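**FOR IMMEDIATE RELEASE**
Lulbridge, 28 October 2026

## Becerra asks Lulbridge to please finish its water

Becerra, the Lulbridge company that manages shared offices and reading rooms, is opening a campaign against the half-drunk bottle of water. The bottle is found on desks, on windowsills, behind printers and once, memorably, inside a filing drawer marked "Urgent."

The campaign is called Last Sip. It follows a June survey of 60 meeting rooms in which cleaning crews collected 900 abandoned bottles. Of these, 124 had never been opened. Another 105 had a name written on them, and their owners, when contacted, denied everything.

"We have tried signs," Becerra said in a statement. "People read the signs while drinking from a new bottle."

Starting this week, every Becerra building in town will have a refill tap on each floor, supplied by Ceso, and a shelf of lidded cups by the door. Leftover water can be poured into a tank near the tap and will go to the lobby plants, several of which have been living on cold coffee and are expected to welcome the change. Empty bottles go in the bin next to the tank. The bin has a round hole in the lid, for those who like a hint.

Skulum, the design studio on Mill Street, drew the posters. Its first version showed a weeping bottle and was withdrawn after tenants reported feeling watched.

Tenants may still bring bottled water to meetings. They are asked to leave with it.

A plastic bottle held in a gripper by a gray tabletop:

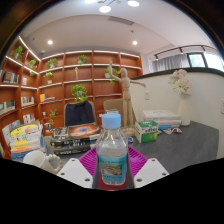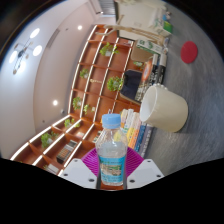

**Can visitors use the refill taps, or only tenants?**
Anyone signed in at the front desk can use them, free of charge, during building hours.

**Press contact:** Becerra Communications Desk, Lulbridge. Calls are returned the same day, except during the Wednesday staff lunch.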